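Visiting Rules Should Be Settled Before They Are Announced

By Dorothy Fairclough
Sunday, August 29, 2021

The decision by the prison service to change the visiting rules at Ultcombe and Badport has been defended as a matter of routine administration. It deserves closer attention than that. Families learned of the change from a message passed between telephones, several days before any notice was posted at either gate. By the time the official text appeared, it differed from the message in 2 respects, and many relatives had already canceled their travel.

The substance of the new rules is not unreasonable. Visits must be booked in advance, and each person in custody may name a limited number of approved visitors. Other prisons have worked this way for years. The difficulty lies in the manner in which the rules were introduced, and in the absence of any clear route by which a mistake can be corrected.

Ultcombe holds 228 people. Badport, the larger of the two, holds close to its limit of 1000. At both, the booking line is open on weekday mornings only, when a great many relatives are at work. Those who cannot get through are told to write. A letter may be answered within the week, or it may arrive after the requested date has passed. In either case the visit is lost, and it is not carried over to the following month.
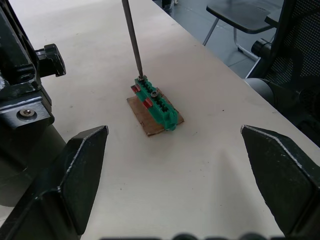 Tabletop with open gripper fingers.

Nusrat Baloch, a lawyer who represents families at Badport, has collected 73 written complaints on this point. She has asked the service to publish the number of visits refused, with the reason given in each case. Her request is a modest one. The figures must already exist, as every refusal is entered in the gate register and signed by the officer on duty. Publishing them would require a clerk and an afternoon.

The service has replied that such records could be misread. This is a weak argument. Any public record can be misread, and the usual remedy is to print a short explanation beside it. What cannot be put right so easily is the distrust that grows when people are told that the numbers are safe in a drawer. Rumor has filled the gap at Ultcombe all summer, and some of it - including the claim that children would be barred altogether - caused real distress before it was denied.

There is a sound model close at hand. When Zomness revised its rules on parcels, the text was sent to every registered visitor and read aloud on each wing before it took effect. The Sundaram legal aid office was given a copy and a named officer to call. Objections were few, and those that came were answered in writing.

The same course remains open here. The service should suspend the new booking rule until the end of September, extend the telephone hours into the evening, and issue a single dated text to visitors and people in custody alike. Refused visits should be restored where the fault was not the family's. A further notice is expected from Ultcombe before the next visiting period opens, and it should state plainly who wrote it and to whom a reply may be sent.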